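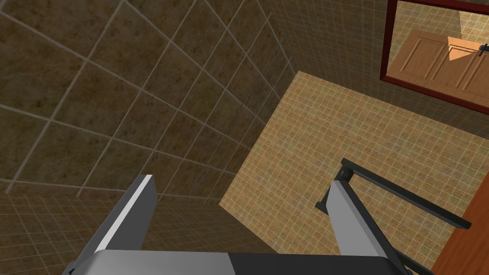

Tiled room with a two-fingered gripper. Computer render.

Measles in Cerstead: your questions

Updated in February. We will change this page when the advice changes.

How many cases are there?

There are 17 confirmed cases in Cerstead and 6 in Folcombe. Most are in children under ten. A case is added to the total once the laboratory has confirmed it, so the number can lag a few days behind what you hear from schools.

Has an emergency been declared?

No. The district has declared a local outbreak. This lets us open extra clinics and ask close contacts to stay at home. Shops, buses and places of worship are running as normal.

I don't know if I've been vaccinated. What should I do?

Ring your surgery and ask them to check your record. If they can't find one, you can have the vaccine anyway. An extra dose does no harm.

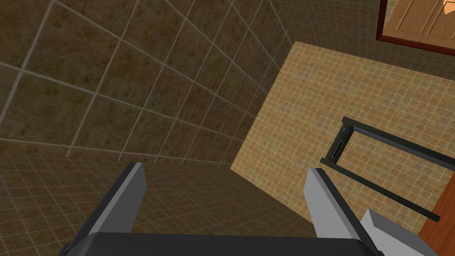 Large brown and olive wall tiles, pale grout. Computer render.

Where are the extra clinics?

At Garba Hall in Cerstead and at the health centre in Folcombe. Both open at 9am and take the last person at 4.30pm. You don't need an appointment. Over 500 people have already been through Garba Hall, and mornings are the busiest time.

Who shouldn't have the vaccine?

Anyone who is pregnant, and anyone with a badly weakened immune system. If either applies to you and you think you have been near a case, ring your surgery or midwife the same day.

If you have been a contact 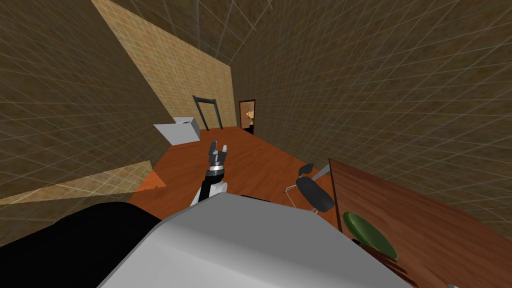

4 min read

What counts as a close contact?

Someone who lives with a person who has measles, or who has spent 15 minutes or more in the same room as them. We will ring you if you are on the list.

How long do I have to stay at home?

The caller will give you a date. It depends on when you were last with the person and whether you have had both doses. Fully vaccinated contacts can usually carry on as normal – watch for a fever, runny nose, sore eyes or a rash.

Will I be paid if I have to stay off work?

Ask your employer first. If you lose wages, you can apply to the district hardship fund. Forms are at the council office or through the Zondico portal, the same one used for parking permits. You will need the letter or text we sent you
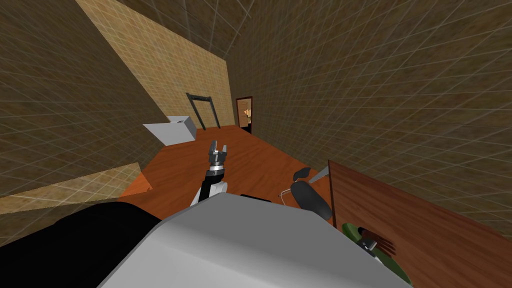
and a recent payslip. Self-employed people can send a bank statement instead. Claims are being dealt with in the order they arrive.

My child has a rash. Should I take them to the surgery?

Ring before you go. Measles spreads very easily in a waiting room, and the staff may want to see you at a side door or at the end of the day. If your child is struggling to breathe, is very drowsy or has a fit, call an ambulance.

Are schools closing?

No school has closed. Some may ask unvaccinated pupils to stay away for a short time after a case, and the head will write to parents if so.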